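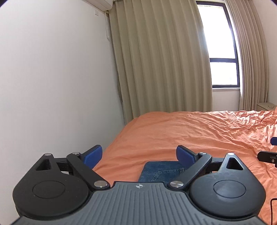 Pinza de mano sobre una sábana naranja.

Historia local y cartografía antigua
Apuntes de la clase 4: fechar un mapa sin fecha
Docente: Amancay Gallardo

Muchos mapas parroquiales y planos de deslinde llegan al archivo sin año, o con un año que corresponde a la copia y no al levantamiento. Conviene separar tres fechas: la del trabajo de campo, la del grabado o dibujo y la de la impresión. En la ficha se anotan las tres, aunque alguna quede en blanco.

Fecha límite anterior y posterior
Se busca en el mapa el elemento más reciente que se pueda documentar por otra vía (un puente, un tramo de ferrocarril, una escuela). El mapa no puede ser anterior a ese elemento. Después se busca lo que debería estar y no está. Esta segunda prueba es más débil: el dibujante pudo omitirlo por escala, por encargo o por copiar una hoja vieja.

Caso visto en clase: la hoja de Daza
Aparece el molino nuevo, pero el camino a Tutico sigue el trazado viejo, por el vado. Ramiro Iglesias propuso que el camino se copió de una hoja previa. La rotulación apoya esa lectura, porque los nombres del lado oeste están en otra letra. Queda pendiente cotejarla con el libro de obras.

Topónimos
Copiar el nombre tal como figura, con sus errores. La forma actual va en otra columna. No corregir tildes ni unir palabras separadas. Si un mismo arroyo lleva 2 nombres en la misma hoja, se registran los dos con su posición respecto de la confluencia más cercana.

Escala
Si falta la escala gráfica, se calcula con dos puntos que no hayan cambiado de lugar; sirven las iglesias y los mojones de piedra. Los ríos no sirven. Repetir con otro par de puntos y anotar la diferencia. En hojas de papel muy deformado puede variar de un margen al otro.

Fotografías antiguas
Se usan como apoyo, nunca solas. Mirar el reverso antes que la imagen: sello del estudio, número de serie, dedicatoria. Una dedicatoria fechada indica cuándo se regaló la copia.

Trabajo práctico
Elegir una hoja de la carpeta 83 y completar la ficha. Extensión máxima de la justificación: 50 líneas. Se entrega en mayo, en papel, a Lorena Echeverría. Quienes trabajen con la hoja de Pekdale deben pedir la transcripción de la leyenda, muy borrada en la copia de consulta.

Lectura para la próxima clase: capítulo sobre deslindes del cuadernillo de Damián Sosa, hasta el apartado de mojones inclusive.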